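Duvville Bus Shelter Program: Second Progress Report

2019-05-21
Filed under: Grants / Reports to Funders
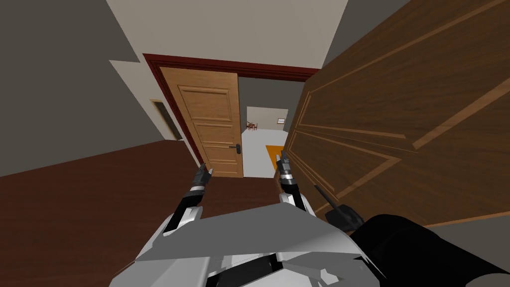
Are more people riding the bus since the new shelters went in? We can't tell from the numbers we have, and I would be careful with anyone who says they can.

The Ginus Fund paid for shelters on two routes, Oshima Road and the hospital loop. All of the Oshima Road shelters are up. The hospital loop is behind, with two stops still waiting on a curb permit. The city has given us a new date for it, and I have not put that date in the work plan.

Boardings on Oshima Road came to 1743 last month, against 980 in the month before work began. The draft press release calls this proof that shelters bring riders. I asked for that line to come out. The earlier month had snow in it and the route was on detour for part of it. The fare boxes were also swapped in between, and the old ones were known to miss transfers. A fair test would set this May against last May, and we don't have good counts for last May.

The Jidum survey has the same trouble. Riders said they liked the shelters, but they were asked while standing in one. I would give more weight to the written comments, where people mostly complained about late buses. A bench does nothing for that.

Spending is within budget apart from glass. Two panels had to be replaced, and the supplier's "unbreakable" claim should not be repeated in our materials.

For the next period I ask that the fund hold off on the third route until we have a full season of counts from the new fare boxes. The money set aside for publicity would be better spent on posted timetables, which half the stops still lack.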